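How Do You Teach a Robot to Pick Things Up? You Show It!

Think about how you learned to tie your shoes. Somebody probably sat down next to you and showed you, slowly, again and again. Robots can learn that way too, and at the Whitlock robot lab in Dunville it happens all day long.

The method is called learning from demonstration. A person guides a pair of robot arms through a job. While the arms move, a computer saves every bend of every joint, plus video of the whole thing. One try from start to finish is called an episode. The lab's latest project, Barthorpe, has 1682 episodes in it — that's a lot of practice!

Headphones make a great challenge. A wooden block keeps its shape wherever you grab it, but headphones have a band that curves, cups that can tilt, and sometimes a cord that flops all over the place. Two arms have to work as a team, a bit like your left and right hands when you put on a sock. 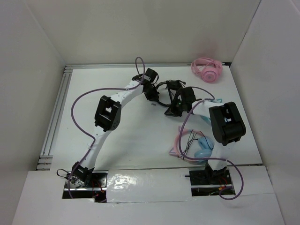
Why does the robot need so many tries?
Each try is a little different. If a robot only ever saw one pair of headphones lying in one spot, it would get stuck as soon as somebody moved them. Lots of different tries help it figure out what to do when things change.

After all that practice comes the really fun part. The computer looks for patterns in the episodes, and then the arms get to try by themselves, with no person guiding them!

The team also found out something surprising in March. They trained the robot 2 ways, once with every episode and once with only the 1564 smoothest ones. The smaller set worked better! Jerky, muddled tries had been teaching the robot jerky, muddled moves.

Try it at home: put on thick mittens and pick up a pair of headphones using only your thumb and one finger on each hand. Now do it 3 times, starting from a new spot each time. Did you change your plan?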